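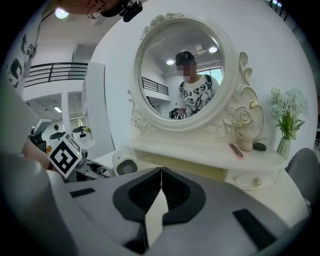

白い鏡台の前で使われる手持ち式グリッパー。台上には木製のくし、小型扇風機、花瓶などが並ぶ

Clirum、手持ち式グリッパー43台の購入を計画　保守費の見積もりはこれから

生活用品の片付けを担うロボットの開発を進めるClirumは13/08/2023、動作の記録に使う手持ち式グリッパーを新たに43台購入する計画を明らかにした。機器と周辺部材を合わせた予算は約382万円。10月の発注を目指す。

現在手元にあるのは13台で、導入後は4倍を超える規模になる。調達を担当するBerhanu Nigatu氏は「くしや小物を扱う家庭の作業は種類が多く、今の台数では場所を広げられない」と説明する。ロボットアームを買い足すより安く済むという。

ただ、この比較には首をかしげたくなる部分もある。382万円に含まれるのは本体、予備の指先部品、収納ケースまでで、作業者の人件費と記録データの確認にかかる費用は別枠だ。その別枠の金額を尋ねたところ「算定中」との答えだった。修理を社内で行うのか、納入元に戻すのかも決まっていない。

候補に挙がっているのはAdaditzとGenomachの2社の製品。Adaditzは単価が低いが、指先の交換部品が本体と別売りになる。Genomachは部品込みの価格を示している一方、納期は発注から112日としており、10月に注文しても使い始めるのは年明け以降になる。どちらの見積書にも、落下による破損の扱いは書かれていなかった。

機器の導入相談を手がけるGohのChaltu Yimer氏は、一括購入に慎重な見方を示す。「43台を同時に動かす人員がいるのか、まず勤務表を見せてほしい。棚で眠る機器にも校正の手間はかかる」。同氏は少数を先に借り、1台あたりの稼働時間と故障の頻度を調べてから台数を決めるよう勧めている。

Clirumは試験借用について「検討の余地はある」とするにとどめ、購入台数の見直しには触れなかった。納入元は9月中に決める予定だ。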